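To: the annotation rules list
Date: 2026-01-10
Subject: Re: Rule 7 and what counts as a "success"

Earlier on this list, Orkitz episode group wrote:

> We have now been through the November batch against the draft rules.
> Of 3,000 simulated kitchen episodes, 2,567 passed on the first read.
> Our only real complaint is Rule 7. It says an episode may be marked
> a success when "the plate is in the sink." Two of our reviewers
> read that as any part of the plate, any part of the sink. Two read
> it as the whole plate, flat, at the bottom. They are all reading
> the same seven words or so, and they are all very sure.
> Could the list settle this before the Biltgate release?

I wrote Rule 7, on a train, so let me take the blame and then try to spread it.

The rule was copied from the old Grumel checklist, where every sink was one plain box and there was only one way for a plate to be in it. The Dwivedi kitchens have sinks with steps and dividers. I should have looked at them before pasting. I have now spent a morning looking at them, and at a great deal of window.
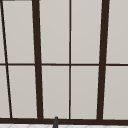

My first proposal is that a success mark has to name the view it was made from. If the reviewer used the wide view, say so. If it took two views, list both. Of the episodes that came back to us with a query, 244 had no view recorded at all, and I can't argue with a label if I don't know what its author was looking at. A view that shows neither plate nor sink can't be used to support either answer. I would have thought that went without saying, but I also thought that about "in."

Second, "in the sink" and "let go" should be separate fields. The draft runs them together, so a plate lying nicely on the basin floor gets its mark while the hand is still all over it. Under the new wording the first field could be yes here and the second would have to wait for a later view.
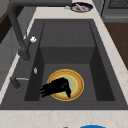 Plate flat on the basin floor, hand still over it. Position: yes. Release: not yet.

I know this doubles the clicking. Orkitz will point out that their reviewers are paid by the episode, and they will be right. But anyone training on these labels would like to know whether the robot finished the job or was only near a finished job, and at present we can't tell them.

Third, leaning. I would accept a leaning plate as in the sink, provided it is inside the basin and resting on something that belongs to the basin. People who want it flat can filter on a new "pose" field with the values flat, leaning and unclear. I would like "unclear" to be used more. Reviewers seem to treat it as a confession.

Fourth, other objects. If something sits between the viewer and the plate, the reviewer marks what can be seen and adds "partly hidden." Please don't fill in the rest of the plate from memory. It is a round plate and we all know how the rest of it probably goes – the label is still supposed to come from the picture.

The next one would be: leaning, partly hidden, left basin. The present draft has room for none of that, and I suspect it would start another thread as long as this one.
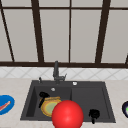 Proposed text for Rule 7

7.1 Record the view or views used for every mark.

7.2 Mark position (in the sink: yes, no, unclear) separately from release (yes, not yet, unclear).

7.3 Mark pose as flat, leaning or unclear. Leaning against an inner wall counts as in the sink.

7.4 Where the sink has more than one basin, say which. Left and right are the viewer's.

7.5 Where the object is partly hidden, say so, and mark only what the view supports.

Objections to the list, please, and not to me privately. I have enough private objections to Rule 4.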